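Search this site Search Go Clear

# Kolonar: a record of blocked and slowed websites

May 17, 2019
by Chidubem Nwosu

Welcome, and thank you for stopping by. Kolonar is a plain set of tables that records whether a website could be opened from a home or office connection at a given moment. Áine Madigan and I have kept it going out of Pondholm for a good while now, mostly in the evenings, and this file is meant to tell you what you need before you open the tables (and perhaps a little more than you need, for which my co-author would like me to say sorry).

## What you get

Release 2 holds 1775 test results covering 61 websites. The list leans toward news outlets, social networks, blog hosts and mail services, with a few chess and recipe sites mixed in so there is something dull to compare against. Every result is one line in `results.csv`, and the sites themselves are in `sites.csv`.

- `site_id` matches the same column in `sites.csv`
- `network` is a short code for the internet provider; the real names are left out on purpose
- `outcome` is one of `open`, `slow`, `blocked` or `unclear`
- `note` is free text, often empty, sometimes rather chatty

## How the tests were run

Our testers used a small program called Eze, which asks for a page, waits, and asks again through a second route. If the home connection fails and the other one works, the line is marked `blocked`. If both fail we write `unclear` and leave it there – a site can fall over all by itself, and plenty of them do!

Áine reads every `unclear` line by hand before a release. She is far more patient than I am, and in April she went back through the older ones too and moved a good many out of `blocked`, so please don't mix this release with the first.

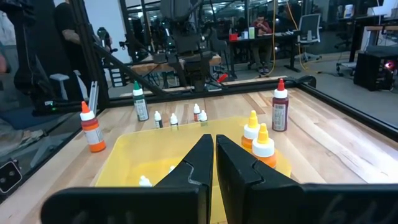 ## Known gaps

Phone networks are hardly covered. Apps are not covered at all, only pages opened in a browser. The `slow` label is the one I trust least, as one person's slow evening is another's normal Torkberg broadband, and we never settled on a cutoff that pleased us both.

Please don't use the tables to work out who ran a test. We round the times to the hour to make that harder, and we'd be grateful if you left it so.

## Using and fixing it

You are free to copy, share and build on the tables as long as you name Kolonar and say which release you used. If you spot a mistake, open an issue with the `site_id` and the line number – even a small typo is welcome, and one of us will write back.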